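About Festuswood School

Festuswood School is an independent day school for students in grades 6 through 12. It stands on the east side of Volport, on land that was once part of the Cludton orchard, and it enrolls 300 students from the city and the surrounding towns.

The school was opened by a group of local families who wanted a place where children could study in small classes and still be home for dinner. Classes met at first in rented rooms above the Cludton library. The move to the present campus took place over a single July, and the main building, Feyisa Hall, remains the center of school life. It houses the dining room, the library and the offices of the lower grades.

Our Program

All students take English, mathematics, history, science and a foreign language in every year of attendance. Class size is limited to 15. Students in the upper grades may add courses in music, studio art, economics and design, and each senior completes a written project under the direction of a member of the faculty. Projects are presented to families and guests in the spring.
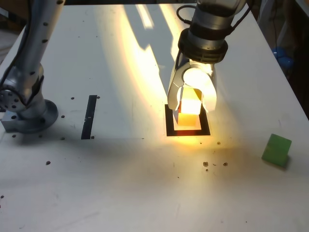 Homework is assigned with care. Teachers in each grade meet on Tuesday afternoons to compare their plans for the coming week, so that major papers and tests do not fall on the same day. Students who need additional help may attend the study period held after the last class, and no appointment is required.

The school day begins at 8:15 a.m. Each student is assigned to an advisor, who serves as the first point of contact for parents and who normally stays with the same group until graduation.

Athletics and Activities

Festuswood fields 13 teams across the three seasons. Students in the lower grades are expected to join at least one team or activity each year. Choices outside athletics include the orchestra, the debate society, the school newspaper and the garden club, which tends the remaining apple trees along the north fence.

Leadership

Abdul-Rahman Nartey is Head of School. He joined Festuswood as a teacher of history and later served as Dean of Students. He continues to teach one section of American history to the junior class.

The school is governed by a board of trustees, which meets in Feyisa Hall during the school year. Minutes of its open sessions may be read in the library.

Admission and Visits

Applications are accepted for all grades, although most new students enter in grade 6 or grade 9. Financial aid is awarded on the basis of need, and a request for aid has no effect on the decision to admit a student. Families are welcome to tour the campus while classes are in session. Tours may be arranged through the admission office, located inside the main entrance of Feyisa Hall.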